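Reifendruck vor einer längeren Fahrt prüfen

Wer im Alltag nur kurze Strecken fährt, sollte den Luftdruck alle zwei Wochen kontrollieren. Vor einer Urlaubsfahrt oder mit voller Beladung gehört die Prüfung auf jeden Fall dazu. Zeitbedarf: 10 Minuten.

Was Sie brauchen

Ein Manometer oder das Füllgerät an der Tankstelle, dazu die Betriebsanleitung. Die Sollwerte stehen meist auch am Türrahmen der Fahrerseite oder in der Tankklappe.

1. Kalt messen

Messen Sie, bevor Sie losfahren, oder nach höchstens zwei bis drei Kilometern in ruhigem Tempo. Warme Reifen zeigen einen höheren Wert an. Lassen Sie in diesem Fall keine Luft ab.

2. Sollwert ablesen

Die Tabelle unterscheidet nach Reifengröße und Beladung. Vorder- und Hinterachse haben oft verschiedene Werte.

Auf der Landstraße fällt zu niedriger Druck am ehesten durch schwammiges Lenken auf, bei geringen Abweichungen merkt man aber nichts.

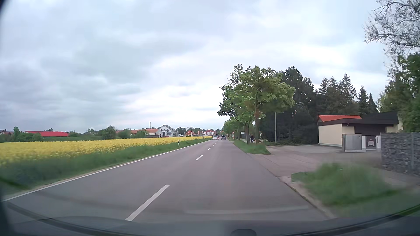 3. Ventilkappe abschrauben und messen

Das Füllgerät gerade aufsetzen, bis es nicht mehr zischt. Fehlt Luft, in kurzen Stößen nachfüllen und erneut ablesen.

4. Kappe wieder aufschrauben

Handfest genügt. Fehlende Kappen bald ersetzen, sonst gelangt Schmutz ins Ventil.

5. Reserverad nicht vergessen

Hier gilt der höchste Wert aus der Tabelle. Beim Notrad steht der Druck auf der Flanke.

Verliert ein Reifen wiederholt Luft, lassen Sie ihn in der Werkstatt prüfen.

Text: Iman Nasr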